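Two weeks with the hand-held grippers. Notes in a short thread, mostly for Boglárka Hegedűs and the Skemness lot who asked. Aug 8, 2023

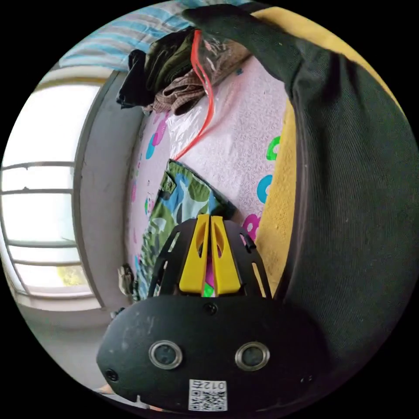
1/ The job is picking up clothes, which is harder on a gripper than boxes or cups. We have two sets of fingers to compare, the Nuton ones and our own Farkas prints. Unit 012 has the yellow pair on, with a long slot near the tip of each finger. They close to a thin seam, but there is still a sliver of a gap down at the base, and thin cotton can creep into it.

2/ Did 112 picks with each set. Shirts, trousers, a few towels. Nuton dropped 7, Farkas dropped 8. I wouldn't read anything into that.

3/ The bigger difference is on thick seams. The Farkas fingers bend a bit and keep hold. The Nuton ones stay stiff and slide off - mostly at waistbands.

4/ Cameras next. Fisheye is fine for seeing the whole bed and your own sleeve, less good for telling one fold from another. Szabolcs Kocsis wants to try a narrower lens. I'd rather fix the exposure first, a bright window upsets it every time.

5/ Controller is still the Kivusine board. It lags by roughly 200 ms when the battery gets low. Zsófia Szűcs saw the same in June, so it's not just mine.

6/ Plastic bags are still a pain with either set. They crackle, they shine, and the fingers shut on nothing. Will do a proper run on those next and post the drops here.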